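Can a robot fold boxes and tidy up a packing room yet?

Home & Shop Help > Robots and Automation
Posted Wednesday, December 1, 2021 by Kunwood
603 views

My sister and I run a small mail-order business out of two rented rooms in Talinville. Our worst chore is boxes. They arrive flat, we fold them up, fill them, tape them, and by evening there's paper on every desk and the chairs are all over the place. On a busy day in September we made up 300 of them and my thumbs hurt for a week!

I already own a robot vacuum and love it, so I'm a believer. What I'd like to know is whether there's a machine yet that could take a flat box off a table and stand it up, and maybe clear the desks afterward. I don't need it fast. I'd happily let it work all night. Is this a thing a small shop can get, or am I years early?

Steltar
Community helper, 6 years

Years early for the whole job, but what a time to be asking! I follow this stuff closely and the part you want is exactly the part people are working on.

Big packing plants have had box-forming machines for ages. They're wonderful if you run one size all day and have the floor space. They don't know what a desk is, though, and you'd have to feed them a neat stack.

The general kind of robot, the one that walks or rolls up to an ordinary table, has a harder time. One way to teach it is for people to do the chore themselves while holding the same sort of fingers the robot will have, so the motions can be recorded and learned from.

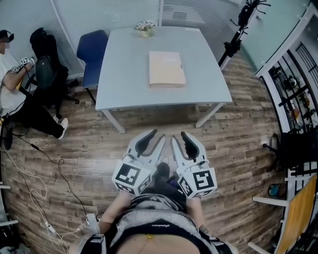
Hand-held grippers and a flat cardboard box on the table.

Think about what your thumbs do with a flat box. You get a nail under the edge, you feel the crease give, you hold one flap down with your wrist while the other hand goes for the next one. With two fingers to a hand, every bit of that has to be worked out again. I tried it at my kitchen table with a pair of salad tongs in each fist and it took me 2 tries to get a shipping box square — I was so proud of that box. Try it, it's a great way to understand the problem.

Then there's the room. Your vacuum gets by with bumping into things. A tidying robot has to know that the chair is in the way today and wasn't yesterday, that a cable on the floor isn't trash, and that a bag on a hook should stay there.
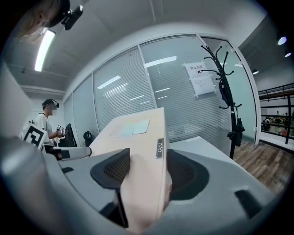 Paper is my other favorite. A few sheets lying flat on a desk look like the easiest thing in the world to clear, and they're miserable to pick up with padded fingers. You can slide one to the edge of the desk and pinch it there, and that works with the tongs too. Stacking them straight is another story. And deciding which sheet is an invoice you still need is a whole separate job!

So for now, I'd look at a bench-top tape machine and crash-lock boxes, the ones with a bottom that pops into shape when you push the sides. They cost more each but your thumbs will thank you. Then ask again in a few years, I'll still be here and probably still excited.

Joo

no. get a teenager

Kunwood

Did the tongs thing with my sister at lunch, we got one box up and tore the second. Ordering a sample pack of the crash-lock ones in our small size. Does the tape machine need to be bolted down or will it sit on a regular desk?

Steltar

Most of the small ones just sit there on rubber feet. Check the width of your tape before you buy.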